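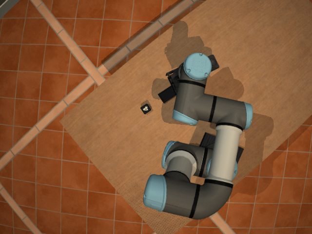

Dretel Bench Sim: data card for the equipment plan

Scope
Rendered episodes of a single arm and gripper working with small black blocks, some numbered, on a wooden table. The set was made to decide what to buy for the Kallio cell before any purchase order goes out. It is not meant for training a production policy.

Contents
2,000 episodes, of which 300 are held out. Overhead and wrist views are stored separately. The wrist view is circular, with black corners; mask it before computing image statistics. 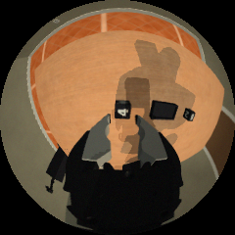

Idrisa Kioko asked whether the plan should pay for a wrist camera at all, given that the overhead one is already in the budget. Kioko would sooner put the money into spare finger pads.

The wrist camera stays on the list until the held-out episodes have been scored with and without it. Spare pads are a separate line and do not compete with it.

Budget lines
Arm and controller: one, quoted by Jeltton
Gripper: 2, one kept as a spare
Cameras: one overhead, one wrist (pending)
Table and mounting: in house
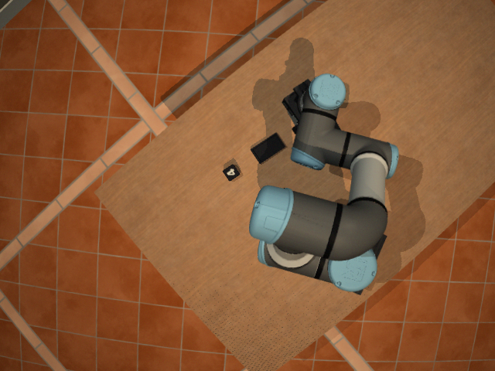

Lead time on the arm is 30 working days from order, so the quote has to be signed in April. Installation and the safety review are not included in the Jeltton price.

Known limits
Cable routing and pad wear are not modeled. Do not size the spares order from this set.

Maintainer: Erick Magesa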